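3.2 Fictional operators and the player's reading of the map

The second group of texts in the corpus concerns the invented companies that run public services inside open-world games. Of the 300 in-game documents transcribed for this study, 78 were issued by such companies: timetables, notices of closure, share offers, apologies for delay. They are short. The median length is under two lines, and few were written to be read at a standstill. Most appear on hoardings or shelter walls, where the player passes them at driving speed.

The main case is Dukholm, a coastal city game in which a single firm, Oosthuizen, holds the contract for ferries, trams and street lighting. Oosthuizen has no storyline of its own. It is never named in a mission briefing, and its offices cannot be entered. Its presence rests on a logo repeated at more than 700 fixed points on the map and on a set of spoken announcements recorded for the tram stops. Kruger and Ntuli treat this kind of material as set dressing. We follow Mthembu in treating it as a second, weaker layer of narration, since the announcements change after the third chapter while the printed notices do not.

The mismatch is easy to miss. A tram notice at the Brirkilness terminus gives the last service as leaving before midnight, yet trams continue to run through the night in every version of the game we tested. Players who posted about this on the forums explained it in two ways. One group took it as an error left over from an earlier build, in which the night service had not been modelled. The other took it as a comment on the company, whose printed promises are unreliable throughout. Neither reading can be ruled out from the game files, where the notice is stored as a flat texture with no link to the schedule.
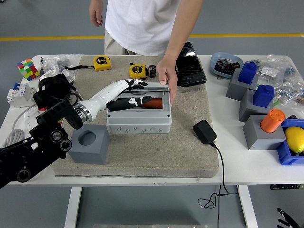

Figure 4. Work table with open junction box on a carpeted pad. Photograph: Nomvula Ndlovu.

Object naming shows the same division. Items that the player can pick up carry a plain label in the inventory (rope, lamp, fuse), while the same items on Oosthuizen property carry a company label that appears only when the cursor rests on them. In the harbour district the two systems overlap, and a lamp may be called by either name depending on the side from which it is approached. We logged each case by hand, using a saved game from the start of chapter two, and repeated the walk in the opposite direction. Labels that differed between the two walks were marked as unstable and left out of the counts in Table 2.

Share trading is handled more simply. The player may buy stock in Oosthuizen from any telephone box after the first chapter. The price moves on a fixed cycle and takes no account of events in the city, including the fire at the lighting depot, after which one might expect a fall. Hattar argues that a fixed cycle of this sort teaches the player to ignore the market as a source of news. Our interviews give some support to this. Players who had bought shares early seldom mentioned the company when asked who governed the city, although they could quote its slogan.

Ilell, the rival operator, provides a useful check. It appears in one district only and owns 200 of the map's fixed signs, all of them concerned with parking. It has no spoken announcements and cannot be invested in. Even so, players described it as the older of the two firms, a detail that no text in the game supplies. The lettering on its signs is worn, and the worn lettering seems to have been enough. Age, in other words, was read from the condition of the texture and then extended to the firm.

3.3 Limits of the transcription

Spoken announcements were transcribed from the English release alone. Where two recordings overlapped at a stop, the louder was kept.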